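What Makes a Rented Room Feel Lived In: Scent, Light and Sound in Student Housing
Project report, Home and Interior Studies
Kenza Sqalli
Submitted 2022-09-11

1. Background

Most of the reading for this course deals with what a home looks like. My project looks at things a tenant can change without touching the walls or buying furniture: the smell of the rooms, the lamps, and the noise. I chose this because students in the Drestberg building are not allowed to paint or drill, and most of them live there for a year or less.

The question was simple. If the furniture stays the same, which of these changes makes people say the place feels more like their own?

2. Method

I asked residents on two floors of Drestberg to take part, and 19 agreed. Each person filled out a short form in March before changing anything. They then tried one change at a time for 2 weeks and filled out the same form again. The order was drawn at random so that not everyone started with lighting.

The changes were kept cheap. For light, each room got two small lamps with warm bulbs, and the ceiling light stayed off after dinner. For scent, people picked something they already liked, such as coffee, cedar or laundry soap. Candles are banned in the building, so those were out. For sound, we used felt pads on chair legs, a draft strip on the door and a thick rug borrowed from the Tronham storage room.

The form had eight statements, scored from one to five. There was also a blank space for comments, and this ended up being more useful than the scores.

3. Results

Lighting had the largest effect. Scores went up for nearly everyone, and the comments were long. Several people wrote that they stayed in their room in the evening instead of going down to the lounge. One resident on the Farouk Street side said the street light still came through her blinds and that the lamps did little for her until she hung a curtain on a tension rod. 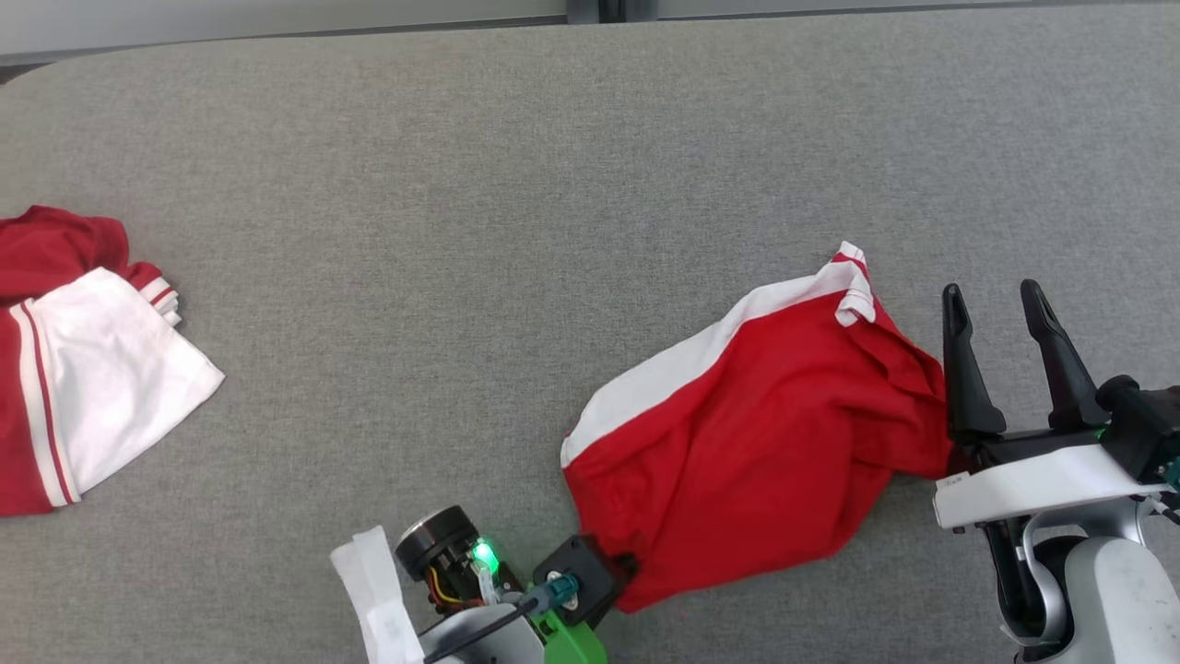
Scent was mixed. People who chose a smell from their parents' house scored it high, and people who bought something new for the project mostly scored it low. Two of them stopped before the end because a roommate disliked it. I had not planned for shared rooms in this part, and the form should have asked about it.

Sound changed the scores less than I expected. The felt pads were popular with the people living below, who were not part of the study. The draft strip helped with hallway noise but made some doors hard to close - three had to be trimmed and put on again. The rug was liked, though mostly for how it felt underfoot.

4. Problems

The group is small and everyone lives in the same building. The weather also got warmer during the project, so windows were open more toward the end, and this probably affected both scent and sound. The lamps were the Hosonel clip-on type from the department, and one had a loose switch. Its user went back to the ceiling light for part of the time. I kept her form in but marked it.

Some people also moved things around while they were at it. Once the lamps were in, they shifted the bed or cleared the desk, and I can't separate that from the lighting itself.

5. Suggestions for tenants

Start with lamps, and put at least one below eye level when seated. Use a smell you already know, and ask your roommate first. Put felt pads on the chairs even if you don't notice the noise yourself. Leave draft strips until you have measured the gap under the door.

If the project is repeated, I would use single rooms only and start earlier in the winter. The blank forms and the score sheet are in the course folder.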